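5 min read

Section 2: Setting Up Your Vundano Walking Audio Guide

Welcome! We're so glad you've brought the Vundano along, and we promise the set-up takes far less time than the walk itself. Do it indoors the first time if you can, with a cup of something nearby.

1. Hold the side button until the light turns green. If it blinks amber, the battery is below 40 percent – enough for a short stroll, though we'd charge it before anything longer.

2. Pick your language with the wheel, then press the wheel once to confirm.

3. Choose a tour. The Pludetside walk comes already loaded, and it's a lovely one to learn on (it starts out in the open, where the satellite signal is usually easy to find).

4. Stand still until you hear the chime. Wide paved squares are the best places for this, well back from tall buildings.
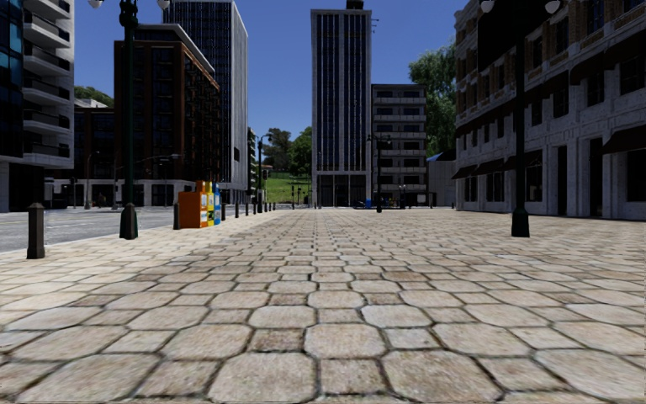

Lodhi wrote in to say that the chime never came until the guide was out of a coat pocket and held at chest height, and that the wait was much shorter after that. We've since tried it both ways ourselves and we agree, so please do take it out of your pocket or bag.

5. Clip the guide to your strap or collar with the speaker facing up, and start walking. Each stop plays by itself when you get near it.

Note: If a stop plays twice, you've probably wandered back across its edge. Press the wheel to skip, or just enjoy it again!

Caution: Keep the volume at a level where you can still hear traffic. Never step into a road to get closer to a stop – every story on the Pludetside walk can be heard from the pavement side of the curb. 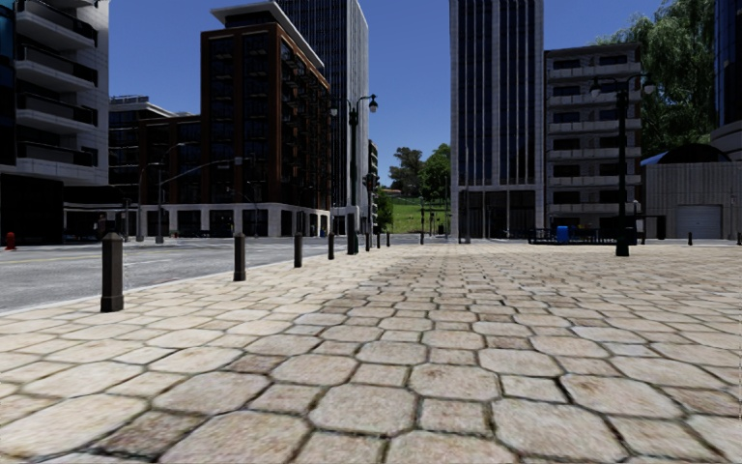 Fig. 2. Paved plaza with bollards along the curb.

If the guide loses its place

Error 87 means the signal has dropped. Go back to the last open spot you passed, hold the wheel down, and wait for the chime as you did in step 4. The guide remembers which stops you've heard, so you won't have to sit through the introduction again. For the Vadgate walk, with its narrow lanes, you may prefer manual mode, and you'll find that in Section 3.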